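Home Storage and Small Parcels
Handout 4: The Shelf by the Door
Pirnton Evening Classes, Household Skills
September 10, 2020

Welcome back! Last time we did closets, which everyone was very patient about, and now we get to my favorite subject in the whole course: the shelf where packages land. Every home has one, even if it's only the end of a counter. Parcels come in, parcels wait, parcels go out again, and in between they pile up on top of each other until the one you need is at the bottom.

Please read sections 1 to 3 before class. Section 4 we'll do together, so bring a parcel of your own (any size you can carry on the bus).

1. Know your shelf

Open shelving is wonderful for parcels. You can see what's waiting, air gets around it, and you can reach in from more than one side. Wood and bamboo units with slatted sides are light enough for one person to shift, which matters more than you'd think when a padded envelope has gone down the back.

Write down three measurements for each shelf: width, depth, and the clear height up to the board above. The clear height is the one people skip, and then the big flat box won't go in. My own unit at home is 90 cm wide, and I've planned everything around that number for years.

Words we'll use in class:
Upright: the vertical post or side piece.
Rail: any long piece of the side frame.
Crosspiece: the short piece joining two rails.
Dowel: a round wooden pin. Look for its head on the outside of the rail.
Foot cap: the plastic piece on the bottom of a metal upright. It saves your floor!

2. Shifting and reaching

Low shelves are where parcels get forgotten. Get down to their level instead of bending over from above, and clear a landing spot on the floor first. If there's a loose frame or side piece in the way, hold it steady near the bottom with one hand and use the other hand for the parcel. Keep your fingers flat on the cardboard, away from the tape edges, and slide it along the board before you try to lift. Long pieces like to swing at the top, so look up once before you move your feet.
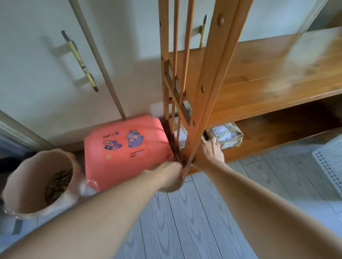
3. Sorting what's there

Take everything down once. Yes, everything! Then sort by what has to happen next:

Going out: sealed, labeled, ready for the post office or the pickup point.
Staying: supplies, spare cartons, things you store in their boxes.
Undecided: give this group one small space and don't let it grow.

Large flat boxes go together in a stack, biggest at the bottom, on a shelf that's wide enough to hold them without an overhang. If they came wrapped in plastic film, leave the film on until you need them, it keeps the dust off and the stack square. Small parcels go in front at hand height with the label facing you.

A shelf number helps if you have more than one unit. The store room at Ninstead, where I learned all this, had 342 numbered places, and you could find a packet of buttons in the dark. You need maybe six.

4. The small parcel, up close

Now the fun part. A small parcel tells you a lot if you pick it up and turn it over slowly. Kraft paper is a lovely material (cheap, strong, folds crisply) and clear tape over it adds plenty of toughness, though too many layers make it crinkle and shine so that a label is harder to read under a lamp. Check the ends as well as the faces. The ends are where the paper bunches up and the tape has to fold over itself.

Handwritten labels deserve a flat patch of their own. Write first, stick second, and hold the parcel by its sides so your thumb isn't resting on the writing.

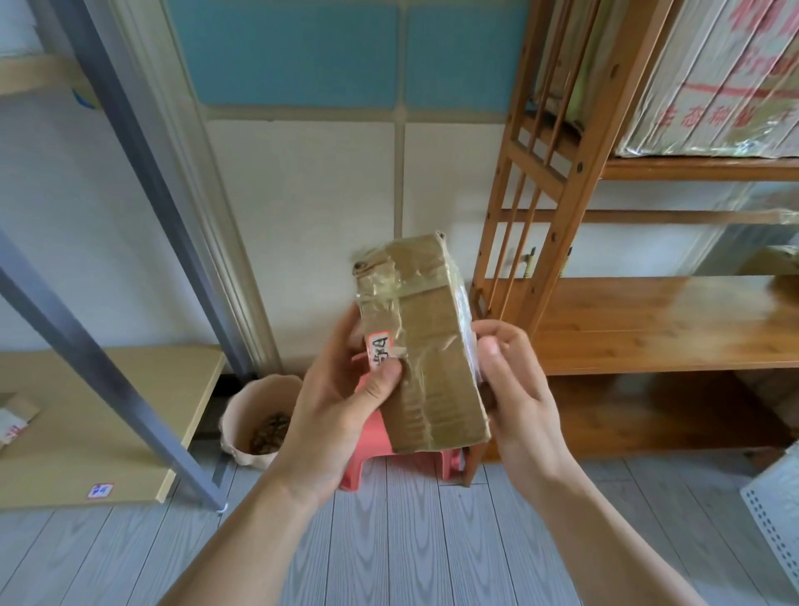

Figure 2. Small kraft-paper parcel under clear tape, with handwritten label. Flat boxes stacked on the shelf at right.

Try it in pairs: one person holds the parcel upright, the other reads the label out loud from arm's length. Swap. Then press gently along each taped end and note any place where the paper gives.

5. Homework

Measure one shelf and bring the three numbers.
Sort it into the three groups above.
Wrap one small parcel in brown paper using no more than 112 cm of tape. It can be done, and I'm very excited to see how you do it!

Kraft paper and label sheets are at the front desk. Ask for the Pukesov roll, the wider one, and leave the end tucked in when you've cut your piece.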